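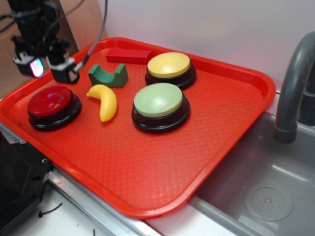
Ticket: Arm stalls and mis-picks at tray station, open day
Opened by: Noémie Kowalchuk
Assigned to: Arvo Rissanen
Site: Stillitz, demo kitchen
Status: Closed
Opened: 26 January 2019

Summary

During setup for the open day the arm at the tray station stops above the tray and won't come down. When it does come down it sometimes goes for the wrong thing. Doors open to visitors at 9. I would really love to have this one running, it's the station everybody asks about!

Noémie, first entry

Normal start, no error on the panel. I asked for the red push button and the arm moved over the tray, stopped, and sat there until the timeout. Same again on the second try. On the third it went down, but toward the red block. The yellow and green buttons are fine, and so is the banana (the banana is lovely, it picks that up like it's been doing it for years).

Things I have tried:
Restarted the Tudeck controller. No change.
Re-seated the finger connectors. No change.
Swapped the order of requests. Red still fails, whatever comes before it.

Arvo

Good notes, thank you. The pause is the arm waiting for a confident match, so the stall and the wrong pick are probably the same fault. Which tray are you using? The pick list was taught on the white one from Robichaud.

Noémie

The red-orange cafeteria one. The white one went to the Grosamcombe school visit in October and I haven't seen it. This one is the right size and it sits nicely on the counter by the sink, so I went with it.

Arvo

Then I think we have it. Red block on a red tray, and it's lying against the far rim, so the software has a hard time saying where the block ends and the tray begins. If it can't separate those two it can't rule the block out when you ask for something red. Please try this:

1. Open the pick list and turn on shape matching for the red push button. The black base gives it plenty to work with.
2. Leave color matching on for everything else.
3. Re-teach the background with the tray bare.
4. Put the objects back and run the red button by itself, then the whole list.

Also, is the overhead light on? That tray has a shine to it.

Noémie

Light was on, yes. There's a soft glare over the floor of the tray and a bright spot on the red cap. Did steps 1 to 4. Red button now works every time! The red block is still slow, and once the arm came down short and closed on nothing.

Arvo

Short is a different problem. What's the tray height set to?

Noémie

Still set for the white tray. I measured the floor of this one and it's 4 mm lower. Changed it, ran the block again, and got a clean pick five times in a row. I did a small dance. Marlene McIntyre saw it and has promised to say nothing.

Chantal Grewal, adding from the front desk

Can we keep the red tray? I watched the test runs with the first early visitors and they loved the moment where the arm hangs over the corner and seems to be thinking. A little boy was shouting "the banana, the banana" at it.

Arvo

Keep it. Two things before you let people in. Bring the red block forward, away from the rim, so the fingers have room behind it. And spread the yellow and green buttons apart a bit if they're close together, or the arm may nudge one while it's reaching for the other.

Noémie

They were almost touching. Moved them, and the block too. There was a cable tie on the counter below the tray as well, so that's in the bin now.

Noémie, end of day

Ran all day with visitors choosing the object. One stall, in the afternoon, when someone leaned across the tray to get a better look — cleared by itself as soon as they stepped back. Nazmiye Bozkurt took over for the last hour and let the kids call out requests as fast as they liked, and it kept up. People stayed far longer than I expected, and a few went around twice. One woman asked why the arch block stands with its notch up, and we ended up talking about grip points for ages. Best open day I've worked on.

Resolution

Color matching confused red objects with the red tray. Shape matching turned on for the red push button, background re-taught, tray height lowered by 4 mm, objects spaced out.

Follow-up

Save these settings under their own name so they don't overwrite the ones for the white tray (Arvo)
Put a strip of floor tape where visitors should stand (Nazmiye)
Ask Grosamcombe about the white tray (Noémie)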